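Course Notes: Opinion Writing and the Culture Pages
Unit 2: The Open Letter and the Scolding Column
2022-02-05
By the course instructor

Bring these to the session. They are a little longer than last time, and the readings are a little shorter, so please do them.

An open letter is a private complaint that wanted company. It names one person at the top and is written for everybody else. Keep both readers in mind when you mark up the Salcedo packet: the one addressed, who will probably never see it, and the one nodding along over breakfast.

Start with the salutation. "Dear sir" in an open letter is almost never friendly. Neither is "with respect." Underline every polite phrase in the first two paragraphs and write in the margin what it would say if it had been up all night.

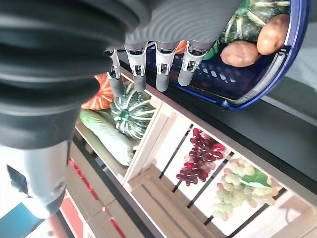
Columnists who write about gender lean hard on domestic props. Aprons, casseroles, the minivan, the good china. A prop does the arguing so the writer doesn't have to: put your opponent in an apron and you have said she is out of date without making a case you might need to defend. Seasonal columns are worse, and every fall brings one in which a pumpkin has to stand for motherhood, thrift or the decline of the nation. A green striped one like this would at least slow the writer down, as the usual paragraph depends on orange. When you meet a prop, ask what claim would be left if you took it away. Often it is one adjective.

Now the matter of "we." In the Joda column (page 17 of the packet) the writer opens with "we women," moves to "some women," and ends on "those women." Three steps, and the reader has been walked out of one room and into another without hearing a door. Mark the exact sentence where "we" shrinks. People disagree about where it is, and I have changed my own mind on it twice.

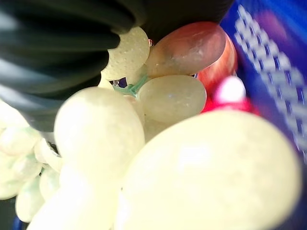
The reply column has the same trouble in reverse. It quotes the first writer's worst line, skips her best one, and declares victory. The Prillov exchange is a good specimen: both authors call for civility, and both do it immediately after an insult. I'd like you to notice that the insults are better written.

A word on rhetorical questions, of which the Zernura essay has a great many. Answer them. Literally, in pencil, one after another. "Is this what our grandmothers marched for?" Well, some of them, possibly. Others stayed home and disapproved. The essay gets shakier with each answer, and by the last page you may feel sorry for it.

Assignment: write an open letter of 400 words to a public office or institution of your choice (no living individuals, please, I have had enough email). Use one prop at most. Use "we" and mean the same people by it all the way through. Bring 2 printed copies, one for me and one for whoever sits next to you and disagrees.

Late letters are accepted until the next unit begins — after that, send them to a newspaper.

Recent handouts
Unit 1: What a Headline Promises
Reading a Profile for What It Leaves Out
Satire and the Reader Who Missed It
Sample Margin Notes from the July Workshop
How to Quote People You Dislike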